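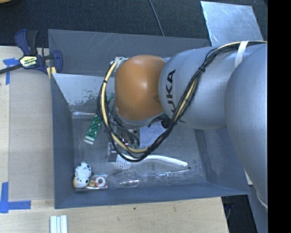 Bianka Bíró

Looking after a soldier's things at home

Most families have a tin or a drawer with somebody's army years in it: medals, a pay book, a cap badge, letters, perhaps a tunic in a suit bag. My grandfather's came to me from a flat in Hurkadport with 300 letters and postcards from two border postings, so paper comes first.

Letters. Wash and dry your hands and leave the gloves in the drawer. Take out pins, paper clips and rubber bands. A rusted clip should be eased off with a slip of thin card pushed underneath it, never pulled. Unfold each letter, keep it flat and put it in an acid-free folder with its envelope behind it. Postmarks and field post numbers are often the only clue to where a unit was, so don't cut stamps off for anyone. Write on the folder in pencil before the letter goes in.

No sticky tape on tears. If a page is in two pieces, keep both pieces in the same folder.

Photographs. Hold them by the edges. If they are stuck fast in an album, leave them there and copy the whole page. Names on the back should be copied out too, including the spellings you think are wrong.

Medals. Don't polish them. Dust with a soft brush and stop. Metal polish takes the detail off and leaves white paste round the lettering, and on some medals the recipient's name and number are on the rim. Faded ribbon stays with its medal - buy new ribbon for display if you like, but keep the old piece in an envelope marked with what it belongs to. Wrap each medal separately in acid-free tissue.

Uniforms. Check the pockets, cuffs and collar for moth, and do it again every March. Never machine wash a wool tunic. Lay it in a long box with rolled tissue in the sleeves and across each fold. If it has to hang, use a padded hanger and a cotton cover. Brass buttons can be cleaned only with a piece of card slid behind them to protect the cloth.

Leather belts and straps. Dry cloth, no oil. Store them flat or loosely curled, away from brass fittings where you can.

Keep the lot in a bedroom cupboard, off the floor, away from radiators and outside walls. Lofts and garages are too damp in winter and too hot in summer.

Live rounds, grenades or anything you can't identify - don't move it, and ring the police.

Page last changed 6/19/24 | Contact Bianka | © Bianka Bíró | Back to top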